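Hand-held gripper comparison (soft goods)

A hand-held gripper comparison is a bench or bedside trial in which people work two-finger grippers by hand, with no arm attached, to find out which jaw, finger pad and camera mount suit cloth. Used mostly for clothes, towels, bedding. Common at small labs – cheap, quick to set up.

Best known set is the Peltau trials, run by Fareck with fingers from Flolis. 157 garments, 4,000 grasps logged over one winter, ended in February. Rubbery fingers against hard plastic ones, same housing, same operators. Typical task: take hold of a garment at two ends, pull it straight, let go, repeat. Camera at head height. 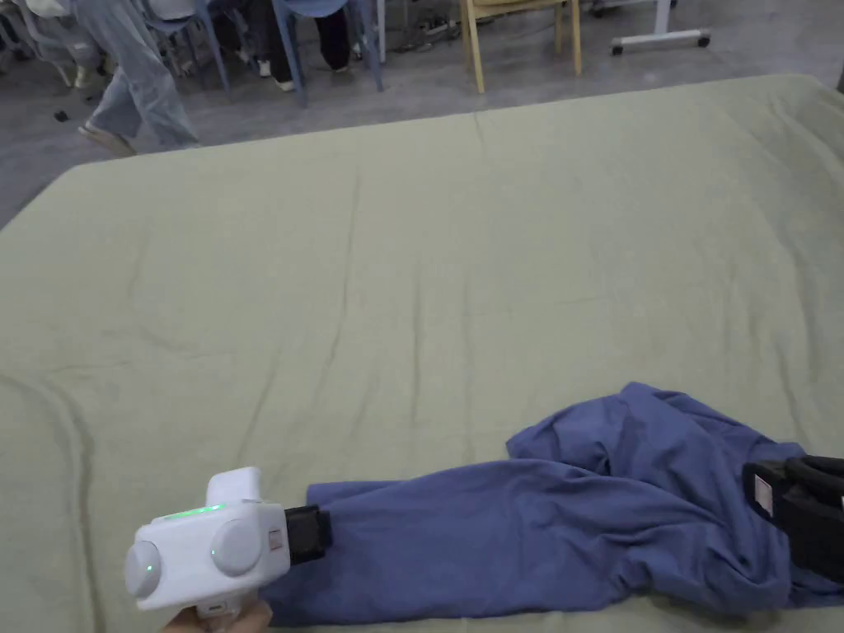

Why test grippers by hand before putting them on an arm?
Faults in the fingers show up sooner, and arm speed or controller tuning can't be blamed for a dropped sleeve.

Scoring is plain. A grasp counts if the cloth stays held for the full pull. Slips, double layers and snagged sheets recorded seperately. Sets of 50, then pads swapped.

Later work at Hordiienko used the same sheet-and-garment layout but moved the camera to the wrist. Only 66 garments, so the two sets of results are hard to compare – wrist veiw loses the far end of long items.

Contact the editors | Copyright Hordiienko | Back to top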